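Floltov Pair

From the Dendley Workshop Wiki, the bench robotics section

The Floltov Pair is a two-armed tabletop robot kit sold by Floltov, a small maker of teaching and hobby automation. You get two black arms, a controller, a box of cables and brackets, and a year of the Misard software that runs the lot. I've been looking after this page since July, when I took it over from Kumudini Mondal, and I've kept most of her notes and added plenty of my own. Where we disagree I've said so (mainly about the grippers!).

What it is

The Pair is meant for light pick-and-place work: sorting, tidying, handing small things from one side of a table to the other. It isn't a factory machine and the maker doesn't sell it as one. Each arm lifts 1,000 grams at the gripper, which is plenty for stationery, small parts, packets of seeds and the like, and hopeless for a full paint tin. I did try the paint tin. The arm stopped, beeped at me and waited to be reset.

Most kits of this size stand on the table. The Pair can do that too, but it's really designed to hang from an overhead frame with the arms reaching down, and I'd say that's the best reason to buy it. You keep the whole tabletop for the job, and the arms come at things from above.

History

Floltov started out with a single arm called the Pichon, which some of you will remember from the old lending cupboard. It was a nice little thing with a dreadful power supply. The Pair is more or less two second-version Pichons sharing one controller, and a lot of the spare parts still swap over. If you've got Pichon gripper pads in a drawer, keep them, they fit.

The first batch of Pairs shipped with a printed manual that had the left and right wiring pages the wrong way round. Later boxes have a correction slip tucked inside the lid. If your left arm does what you've asked the right arm to do, that's the first thing to check.

What's in the box

Two arms with grippers already fitted. One controller, with a power lead that is far too short. Mounting brackets for a square metal bar, but no bar. A bag of 49 bolts in three sizes, and I used 37 of them, so there are spares if you drop one behind a radiator. A set of soft gripper pads. A laminated quick-start card, which is better than the manual.

You don't get a frame, a table, bins, or a computer, and you'll need all of those before you can do anything interesting.

Setting up

Allow an afternoon for the first go. Kumudini says two people, and she's right, because somebody has to hold the arm up while somebody else does the bolts. Fix the brackets first, hang the arms, then run the cables along the top and let them loop with a bit of slack near each shoulder. I pulled mine too tight the first time and the right arm yanked its own plug out halfway through a reach.

Once it's powered, the Misard software walks you through teaching it where the table is. You move each gripper to a few points by hand and press a button at each one. The whole business takes 30 minutes if you're fussy. Do it again any time you shift the table, even a little bit, or the grippers will close on thin air just above whatever you wanted.

Teaching it a job

There are two ways. The simple way is to build a list of moves on the screen, which suits anything that always sits in the same place. The other is to guide the arms through the job yourself, over and over, and let the software work out a pattern from your goes. I much prefer the second for sorting, as it copes better with things lying at odd angles, though it does pick up your bad habits. Mine always pauses before letting go, exactly like I do.

The usual starter job is putting pens and bits away in bins. Plastic bins in different colours are handy because you can tell at a glance what's gone where, and low ones are best so the gripper doesn't have to climb over a tall side. Leave the objects well spread out to begin with. Once it's managing those, crowd them together a bit.
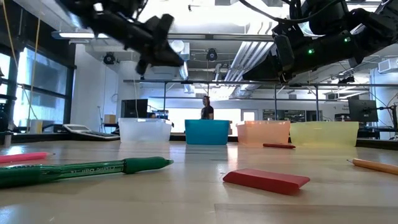
Sorting layout for a hanging pair of arms: pens, a pencil and a flat red block on the table, four bins along the far edge.

Round pens are harder than they look. They roll when a fingertip brushes them, and a thin pencil gives the gripper very little to hold. Flat blocky things are easy by comparison, so if you're showing the kit to visitors, start with one of those and save the pens for when people are impressed already.

Grippers

Our great disagreement. Kumudini thinks the standard pads are fine and that anyone changing them is fiddling for the sake of it. I think they go shiny after a few weeks and start dropping things, and I swap mine for the older Pichon pads, which are a bit rougher. Try both and put your results on the talk page, please!

Good and bad points

I like how quiet it is, and I like that the quick-start card assumes you know nothing. The software is friendly too, once you've found where it hides the save button (top menu, under Session, for some reason).

I don't like the power lead, and I really don't like paying for Misard again after the first year. The arms will still run old jobs without it, but you can't teach them new ones. For a club or a school that's a cost to plan for.

See also

Pichon (single arm)
Misard software, saving and loading sessions
Overhead frames, what bar to buy
Dendley bench booking rules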